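Speaker notes – Two hand-held grippers, one pile of cloth
Merkovar workshop day, May 2023

Slide 1. Title. Wait for the room to settle, then go straight on.

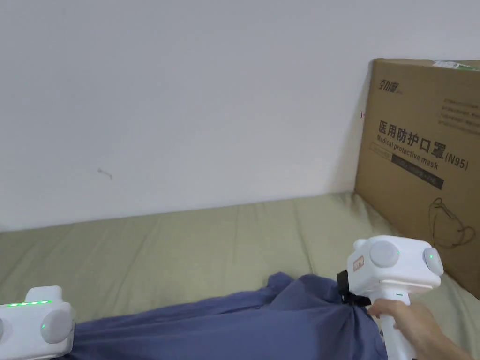 Say what we compared. Two jaw sets, the Olex and the Vaher, on the same hand-held body. Same cameras, same controller, same operators. The only thing we changed was the jaw.

Slide 2. Why cloth. Rigid objects told us very little in the April round. Both jaws picked up blocks and cups without trouble and the scores came out level. Cloth on a soft surface is harder. The jaw tip sinks into whatever is underneath, and you can easily grab the sheet along with the fabric.

Slide 3. Numbers. 2,000 grasps logged in total. 261 thrown out, mostly for lost tracking. Don't read the table aloud. Point to the Vaher column and say it did better on single folds and worse on flat fabric.

Pause here. Someone will ask about jaw force. We set it once at the start and left it alone – the log does not record it per grasp.

Slide 4. Operator notes. Grip fatigue came up in nearly every session. We stopped at 40 minutes and swapped hands or people. The Olex trigger is stiffer, and operators slowed down toward the end of a session. The Vaher trigger is lighter but has a dead zone that takes some getting used to.

Slide 5. Cameras. Dark fabric was the worst case. Edges disappear inside the folds, and the wrist view is often blocked by the jaw itself. We ended up relying on the head view for labeling. Mention that plain walls give the tracker little to hold on to, so keep a few printed surfaces nearby.

Slide 6. Controller. Lindus firmware on both. We had one update halfway through, after grasp 900. Results before and after are split on the backup slide. Show it only if asked.

Slide 7. What we would change. Log the force. Fix the session order before starting. Add a thicker fabric – towels, probably.

Leave slide 7 up for questions.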